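Nitmont Opens Shared Workroom and Plant Table in Pilturham

PILTURHAM, 2019-06-30 – Nitmont, the office furnishing and indoor planting company, has opened a shared workroom on the upper floor of its Pilturham building. The room will be used for furniture layout, table dressing and flower arranging, and will be open to local groups by arrangement from July.

The opening completes the first stage of the Plunico program, under which Nitmont is returning unused office space to daily use. The upper floor had served as storage for several years. Under the program it has been cleared and repainted, and fitted out with desks, seating and a whiteboard that can be moved as needed. The floor area now available is 1000 square feet.

A round table is a central feature of the layout. Nitmont selected the shape so that people can work on an arrangement from any side and see it as it would be seen in a reception area or a waiting room. Potted flowers, artificial stems and tape are kept within reach for those using the table. Desks stand farther back for people engaged in other work.
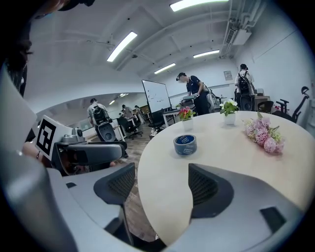
The Pilturham workroom, with potted flowers, artificial blooms and a roll of blue tape on the round table.

The company's planting service now supplies 194 offices, clinics and public buildings in the region. Many of these customers have asked for guidance on combining live plants with artificial flowers, particularly in rooms that receive little daylight. Staff will use the workroom to prepare sample tables for such customers, who may attend in person and request changes before an order is placed.

"Customers have told us that they would like to see a table dressed before they commit to it," the company said in a statement. "The Pilturham workroom gives them a place to do so. It also gives our own staff a proper room in which to try different arrangements, move the chairs and desks, and make adjustments at full size."

Seating in the room includes black office chairs, among them a taller model with a headrest. The chairs are not assigned to particular desks and may be moved freely. Overhead lighting and a wall-mounted air conditioning unit serve the room. The vaulted ceiling was kept and painted white as part of the work.

Fitting out was carried out by Chong, a Pilturham contractor, which also advised on the placing of the desks. A total of 700 items of stored furniture and fittings were sorted during the clearance. Usable pieces were returned to stock or passed to local schools and meeting halls.

Local groups may apply to use the workroom for classes in flower arranging and table dressing. Applications should state the number of people expected, the length of the session and whether materials are needed. Groups may bring their own flowers and containers. The round table should be cleared at the end of each session, and potted plants belonging to the room should be left in place.

Nitmont has set aside $3000 for flowers, tape and other materials to be supplied to community groups during the first year. Requests will be considered in the order in which they are received.

A second stage of the Plunico program will cover the ground floor of the same building. Plans for that stage are in preparation, and details will be announced once the layout has been agreed.

About Nitmont
Nitmont supplies office furniture, potted plants and artificial flower arrangements to workplaces and public buildings. Its main office is in Pilturham.

Inquiries about the workroom may be addressed to the Nitmont press office, Pilturham.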